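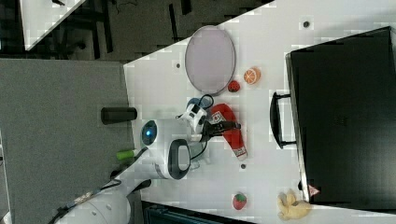 Figure 2. Toy foods and tableware on the white table, with the oval tray and the halved orange.

4.2 What counts as put away

We had assumed that everyone knows where a strawberry goes. Our respondents, all 50 of them, did not agree even on whether a toy strawberry is food. Those who said it was wanted it in the bowl. Those who said it was a toy wanted it off the table altogether, and one wrote "Jara" beside it, the name of the toy shop in her street, which we have coded as "other".

The oval tray caused less trouble. Most people treated it as a plate and put fruit on it, the halved orange first.

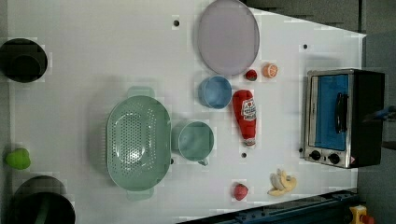 Vessels are another matter, and a colander is the worst of them. It looks like a bowl and has the one property a bowl should not have. In the December round it was given fruit, a mug, and in one case another colander borrowed from the shelf. We had allowed 100 words for comments on this item and should have allowed 700.
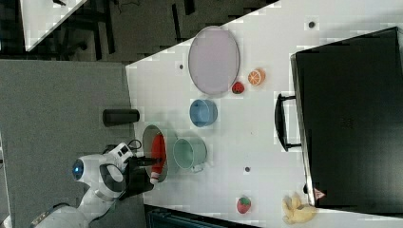

Nadja Fuchs and Konrad Strebel
Household Objects Group, Udell

Plush ketchup divides people by age. Older respondents laid the bottle in a dish, so that it would not roll, although it is soft and has no great wish to. Younger ones stood it up, watched it fall over and blamed the table.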